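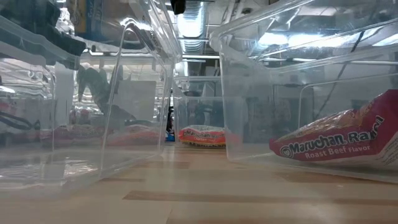

Pantry Bins: The Questions I Get Most
Updated 21/03/2024

I've been writing about my kitchen for long enough that the same questions keep landing in my inbox, and most of them are about the clear bins. So I've put my answers on one page. I'm a home cook with a small pantry and strong feelings about ramen, so take it all in that spirit!

Why clear bins and not baskets?

I had baskets for years, and they were lovely, and I bought the same crackers over and over because I couldn't see the ones I already had. With clear plastic I can stand at the door with my shopping list and look straight through the side. My friend Josiane Joly still swears by her wicker ones with the little chalk tags, and her pantry is a lot prettier than mine. But she has also owned four open bags of lentils at once, so there you go.

Does everything get its own bin?

Oh no, I'd run out of shelf. I sort by how we grab things. Noodles live together, snacky packets live together, and baking stuff has its own corner that my husband knows not to touch. If you'd reach for two things in the same mood, put them in the same bin.

How do you keep ramen from turning into a landslide?

Ramen packets are square-ish and slippery and they really want to slide. If the bin is nearly full I stand them up on edge like records, because they hold each other up. If there are only a few left I lay them flat. One packet leaning against a wall by itself always ends up on its face, and I've stopped fighting it.

Do you mix flavors?

Yes, with one rule. I keep the beef ones toward one side (Maruchan Roast Beef is the one that disappears first at our house) and everything else can go where it likes. I tried a bin per flavor one August and kept it up for 8 days. It looked great and it was a complete pain at lunchtime.

Do I have to take everything out to start?

I would, yes. Clear off the kitchen table, bring the bins to it, and sort there with good light. I've tried doing it crouched in front of the shelf with a flashlight in my teeth and I don't recommend it. On a table you can turn a bin around, check the dates, and see what's hiding at the back. I give it 20 minutes with the radio on, longer if I find something I'd forgotten and decide to eat it.
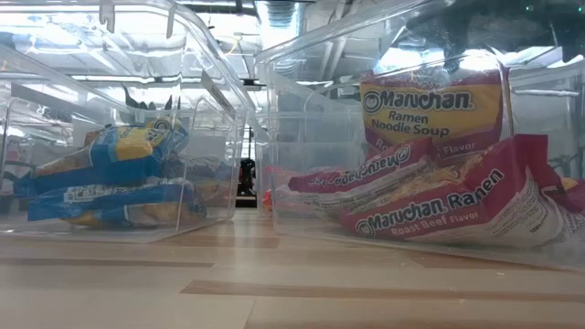
Are dividers worth the money?

For snacks, I think so. Snack packets are puffy and awkward, and without something to lean on they end up in one big crinkly heap. A slanted divider gives them a slope to rest against, and you can keep the ones you're eating now apart from the backups. For noodles I don't bother. They fill the space well enough by themselves.

Which bins did you buy?

My first set was from Trelladska, and I like them because the rims are easy to grip. Later I added a couple from Pikden, which are a touch shallower and don't line up with the others (it bothers me every single time I open the door). If you can, buy them all in one go from one place. And measure your shelf first, including the depth! Hugo Rolland wrote to tell me he ordered a whole set that stuck out past the edge so his pantry door wouldn't shut, and he's now using them for gardening gloves.

How do you clean them?

Warm water, dish soap, soft cloth. Please skip the scratchy side of the sponge, it leaves a haze and you'll never get it off. I wash mine when they're getting low on food, so there's less to move. Ramen crumbs get into the corners, and a dry pastry brush gets them out again before the bin goes anywhere near the sink. Let it dry all the way before you refill it.

Should I label them?

If you live with other people, probably. I can see what's in mine, so I only label the ones up high. Obadia Wanyama asked about clip-on labels, and they're handy because you can move them when you change your mind. Sticky ones look neater but leave gunk behind. A bit of cooking oil on a paper towel will shift most of it.

Can I keep opened packets in there?

Sure, but clip them shut first. These bins don't have a seal, so they won't keep anything crisp. Anything that goes stale quickly gets moved to a jar with a proper lid.

How often do you redo the whole thing?

A proper empty-it-all-out sort, maybe once a season. In between I just shuffle the older packets to the front when I put the shopping away, if I remember. If you've got a question I haven't covered, leave it in the comments and I'll add it when I next update the page.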